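Minutes of the Skilisley Screen & Celebrity Fan Club, July 2020
Taken by me, Peter Krajčí, because I was the last one to log on and those are the rules

We got going a bit after seven, once Pejman had worked out he was on mute. Apologies from the Pilgate lot, who were all at a birthday. Last month's minutes were accepted with one fix - it was the sister who wore the green dress to the premiere, not the cousin. Sorry to both of them.

1. The baby news
Most of the first half hour went on Eglītis and the new bub, I'll admit it. For anyone who's been under a rock, the star of Drandgate and her husband have had a little girl, and the announcement was one photo of tiny socks and no name. Pejman is convinced they'll go with something from the show. I said no one would do that to a child, and was then reminded of what I called my dog.

We agreed to send a card from the whole club, care of her agent. I'm organising it. Messages to me by the end of the month please, and keep them short, it's a normal sized card!

2. Gossip rules on the forum
We had a proper chat about the thread that went up before the birth was announced. It ran to 397 posts and some of it was pretty ordinary, guessing at hospitals and due dates and so on. I felt a bit crook reading it back, to be fair. Agreed that we don't post about pregnancies or kids until the family has said something themselves. Pejman will pin a note at the top and lock the old thread.
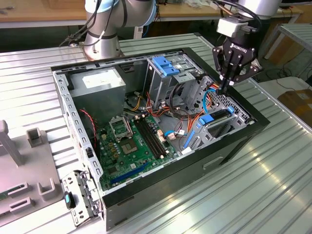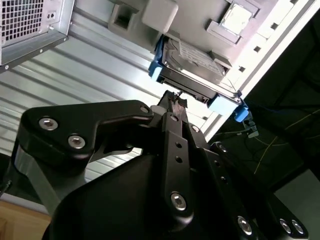
3. Drandgate watch-along
Season 2 won the vote, season 4 came second, and three people voted for the Christmas special in July (you know who you are). We'll do two episodes a night and hit play together on the hour. I've put my hand up to run the chat, as long as someone else does the trivia. Pejman offered, then asked if he could still enter. He can't.

4. Magazine swap
My spare room is full of back issues and I'd love to see my bed again. If you want any of the old wedding specials, shout out and I'll leave a bundle on the porch for you. The one with the Eglītis beach wedding on the cover is already spoken for - by me.

5. Other business
Favourite red carpet looks got held over, as we'd run out of time and Pejman's dinner was ready. Someone asked if we could get a cast member on a call one night. I'll write to the agent when I send the card, but don't get your hopes up.

Finished just before nine. Next meeting is online again, same link, and Pejman is taking the minutes.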